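Robot Learning Lab, Unit 5: Gathering Examples
Course notes, Seema Saxena. Typed up fast after the lecture, tell me if something is wrong.

Last time: what a policy is, how it maps camera + joint readings to the next motion. Today: where the examples come from. Next unit is training, so whatever you collect this week is what you'll be stuck with.

1. What counts as one example

We call it an episode. Starts when the arm is at its home pose and the scene is set, ends when the task is done or given up on. Each episode holds:

- images from both cameras (side view, wrist view)
- joint positions, gripper opening
- the command sent at each step
- the instruction in words ("put the bowl next to the pot")
- outcome flag, success or fail
- scene seed

Do not skip the seed. Last June we lost most of a set because the seeds weren't saved and we couldn't rebuild a single layout to check it.

Step = one row of the log. Episode = many rows. People mix these up in reports constantly. If you write "990 examples" I will ask which.

2. Why demonstrations at all

Could write the motion by hand. Works fine for one object in one spot. Move the object a hand's width, or turn it on its side, and the script grabs air. Could also let the arm try things at random and reward it, but for picking up stuff from a counter it takes forever to hit the first success. So we show it. A person drives the arm, we record, the model copies.

Copying has a known problem: drift. The model makes a small error, ends up somewhere no demo ever went, makes a bigger error. So demos need some recoveries in them. Come in a little off, correct, then grasp. Don't make every one perfect.

3. The setup in simulation

We use Tiltance for the rendering and physics and Drullitz for the recording. Maurya is the scene set (kitchens, counters, household clutter). All of it is on the lab machines, you don't need to install anything. The arm is the Franka with the parallel gripper, same as the real one downstairs, so joint limits match.

Operator sits at the screen with the hand controller. Moves are relative: squeeze the trigger and the gripper follows your hand, let go and it stays put. Let go often. Beginners hold the trigger the entire time and end up with their arm behind their head.

Approach in two parts. First bring the fingers over the object with some clearance, slightly open, pointing down. Stop there a moment. Look at the wrist view. Then go down. The stop costs you nothing and the policy learns much cleaner from it, we tested this both ways.

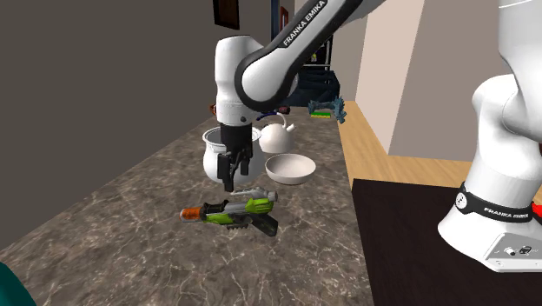
Watch your long pauses though. A short stop is fine, but if you wander off to read the instruction again, the log fills with rows where nothing moves and the model learns to do nothing. Drullitz trims still rows at the start and end of an episode but NOT in the middle. Anything with a big dead stretch, throw it out and redo.

Also plan the wrist turn before going down. Odd shapes have maybe one or two good places to hold. Toys with grips and sights sticking out are worse than bowls. Line up the fingers across the narrow part, then lower. Turning the wrist when you are already touching the object just knocks it.

4. Variety

This is the part students get wrong every year. 300 episodes of the same layout is close to one episode repeated. What to vary:

Object position and which way it faces. Let the seed do it, don't nudge things to be easier.
Clutter. Pots, kettles, other stuff near the target. Some layouts should make you go around something.
Wall, floor and counter materials. Randomized per scene.
Lighting. Same.
Side camera pose, within the limits in the config.
Wording of the instruction. "Pick up the toy", "grab the toy gun", "lift the toy off the counter". Write your own, no copying from your partner.

What not to vary: home pose, control rate, image size. Those stay fixed or the sets can't be merged.

Question from class: should the arm itself ever hide the target from the side camera? Yes, sometimes. It happens on the real arm all the time. That is what the wrist view is for. But if the target is hidden from both cameras when you start, skip that seed and note the number.

5. Good, bad and unusable

Good: task done, smooth, no collisions except the intended contact.

Bad but keep: missed grasp, dropped object, bumped a neighbor. Flag as fail. We use these later for the success detector, so please dont delete them.

Unusable: tracking glitch (the gripper jumps), object sinks through the counter, wrong instruction attached, operator gave up before trying. Delete, redo with the same seed.

Ritu Gautam goes through a sample from every group and marks them by the same rules. If her flags and yours disagree a lot you'll get the set back. Groups argued with her about "bumped a neighbor" last year, so the rule is now: if the neighbor moves at all, it's a bump.

6. Sim versus real

Sim is cheap, resets itself, never breaks a bowl. But contact is off. Friction is too even, thin parts behave strangely, and the shadows are cleaner than in any room you'll work in. A policy trained on sim only usually reaches fine and then fumbles the grasp. So the plan for the course project (Belum) is mostly sim plus a small real set at the end. Keep the instruction wording the same style in both.

Not covered today: how to weight the two sets. Unit 7.

7. For this week

Groups of 2, one drives, one watches the wrist view and writes the notes. Swap after every 8 episodes, hands get tired and the demos get sloppy and you won't notice.

Each group: 300 episodes total, at least a third of them with clutter between home pose and target.
Write down for each fail, one line, what went wrong. "Slipped" is ok. "Bad" is not.
Before uploading run the checker. It catches missing seeds and empty instructions, it does not catch a wrong flag.
Upload to the Belum folder under your group name, no spaces in the name.

Replay ten of your own episodes at full speed before you hand in. If you can't tell from the replay what the operator was trying to do, the model can't ether.

Reading: chapter on imitation from the course pack, skip the proofs. Questions to Ritu first, then me.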